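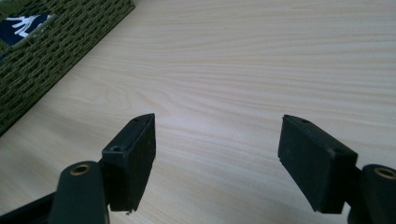

Workshop notebook, Villness furniture room
February, entry 326
Subject: surface condition of the light wooden table top, before refinishing

1. Purpose

The table top has been in daily use since the bench was moved from the old store. A decision is required on whether it should be sanded back and given a new finish, or cleaned, waxed and returned to use. This entry records the inspection, the trial patches on the underside and the recommendation, so that colleagues taking over the work do not have to repeat the tests.

2. Previous treatment

The job card gives one earlier treatment, a hard wax oil supplied by Strobel, applied in two coats by roller. No sanding grade is written on the card and the tin has not been kept. The card also states that the top was wiped down weekly with Prikero soap, diluted as for floors. It is the view of the workshop that this dilution is too strong for an oiled surface, and the instruction sheet by the sink has been amended.

3. Inspection

The top was cleared, brushed and wiped with a barely damp cotton cloth, then left until after lunch. It was examined first under the ceiling lights and again with a hand lamp held low at each end. The low lamp is much the better method for finding dents and should be used as a matter of course.

The grain is fine and runs in long wavy lines, with a gentle curve through the middle. Any sanding must follow this curve. Straight passes across it with the orbital machine left marks on the Zostel shelves last year, and these only appeared once the oil had gone on.

The colour is a pale blond. The former manager's note calls it "honey", which is either an error or a sign that the top has since been stripped. There is a slight sheen when it is seen against the light. To the hand, the surface is smooth along the grain and a little dry near the edge where people sit. Two shallow dents were felt close to that edge and marked on the plan with pencil crosses. Neither has broken the fibres.

A straight edge was laid across the width at three positions. At the window end a sheet of copier paper would pass beneath it; elsewhere it would not. This is acceptable for a work table and no flattening is proposed.

4. Trial patches

Three patches were prepared on the underside, near the rear rail, and separated with masking tape.

Patch A. Cleaned with warm water and a little mild soap, dried, no further treatment. The colour did not change. The fibres rose slightly and could be felt with a fingertip.

Patch B. Cleaned as A, rubbed lightly with a fine grey pad, one thin coat of clear wax oil. The wood became noticeably warmer in tone. A drop of cold tea left for ten minutes wiped away without a mark.

Patch C. Cleaned as A, rubbed with the same pad, one thin coat of the white-tinted wax oil. The tone stayed close to the original. The tea left a very faint ring, visible under the low lamp only.

The tape on patch C lifted at one corner and some oil crept under it. The result for C should be read from the centre of the patch.

The glue pot was on during the trials and the room was warmer than usual, around 119 minutes to touch dry for patch B. Drying should be expected to take longer on an ordinary morning. Patch C was not timed.

5. Recommendation

Full sanding is not recommended at present. The top should be cleaned, rubbed by hand along the grain and given one thin coat of the white-tinted oil, with a second coat after an overnight rest if the dry edge still takes it up. The dents may be raised beforehand with a damp cloth and a warm iron, on the lowest setting, for a few seconds at a time.

Used oil cloths are to be laid flat outdoors to dry before they go in the bin. They are not to be left folded on the bench under any circumstances.

6. Outstanding

The quantity of white-tinted oil in the cupboard has not been checked. A fresh packet of fine pads is needed. The underside patches are to be looked at again before the top is started, in particular the tea ring on C, and the tape residue removed with a little white spirit.

Job card amended and returned to the rack, 4.15 pm.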